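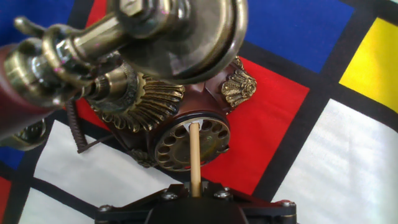 Flardale Hall – Props and Furnishings Group
Minutes of the meeting held 01/04/2018

Present: Themba Matlala (chair), P. Steyn, R. Hulley, J. Bolten (minutes)
Apologies: none received

1. Minutes of the previous meeting
Agreed as a correct record. The March stock sheet is to be filed with them.

2. Rotary telephone (item 264)
2.1 RH reported on the condition of the ornate telephone. The brass on the handset is slightly tarnished. The dial plate has a dull, greenish-gold patina, which the group agreed to leave as it is.
2.2 PS asked whether the fan ornament and the leaf-and-scroll piece should be polished to match. TM was against this. Polish left in the ridges dries white and shows under stage light. Dry brush and soft cloth only.
2.3 The finish on the body is not to be treated until it is known whether it is leather or a coated surface. RH to ask the seller.
2.4 The coiled cord stays with the telephone. It must not be used to lift or carry it, and it is to be laid loose in the box – not wound round the handset.
2.5 Insurance value to remain at £500.
Action: RH

3. Cloths
3.1 The cloth with coloured rectangles and thick black lines is to be kept as a table cover for display days. PS noted that it has no item number. The next free number is 34 in the textiles list.
3.2 Washing instructions are not known. Cold wash of one corner first, checking that the red does not run into the white.
Action: PS

4. Shelving
4.1 The lower bay in the store is to be cleared for boxed items. Shelf depth to be measured before any boxes are ordered.
4.2 JB has a price for 4 lidded boxes and will get a second one. TM asked that the boxes be plain card with no printed lining.
Action: JB

5. Any other business
Labels are to be tied on, as the adhesive ones have marked two frames. RH has string.

Next meeting: date to be circulated by JB.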